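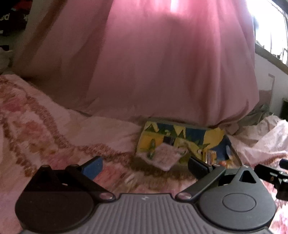

3.2 Study area and household sample

The survey covered three neighborhoods in Dritalport: Ristell, Cárdenas and the older streets near the harbor. All three get their water from the Tornancombe reservoir, but they differ in the age of their pipes and in how homes are billed. Ristell was metered first. In Cárdenas most buildings still share one meter, and the cost is split among tenants by floor area.

The billing records list 3182 residential accounts in the three neighborhoods. We drew a random sample from this list and sent each address a letter in January, followed by a visit. In total, 623 households completed the full interview. Another 28 started it but stopped before the section on laundry and bathing, and these were left out. Response was lowest in the harbor streets, where many apartments are rented for short periods.

Interviews were held in the home, usually between 5 and 8 p.m., and followed the question order used by Dogbe in her earlier pilot. The person who answered was the adult who said they did most of the washing. Where two adults shared the work evenly, both could answer, and their replies were entered as one record.

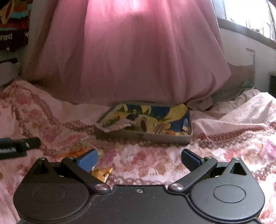 Answers on laundry were given as loads per week. Respondents were free to decide what made up a load — a full machine, a half-full one, or a basin of hand washing — and we asked which they meant. Hand washing was entered in its own column. Bedding and towels were recorded apart from clothing, as they are washed less often and take more water per item.

Figure 2. Reported loads per week by neighborhood and type of billing. Bars show the median; lines show the middle half of responses.

As Figure 2 shows, homes with their own meter reported fewer loads than those with a shared meter. The gap narrows once household size is taken into account. It remains for bedding, where nearly 19 percent of shared-meter homes reported washing sheets more than once a week.

Kekeli Dogbe checked the coding of all open answers against the interview notes. Cases where the two did not agree were settled by a second reader. The model used to adjust for household size is set out in Section 3.3.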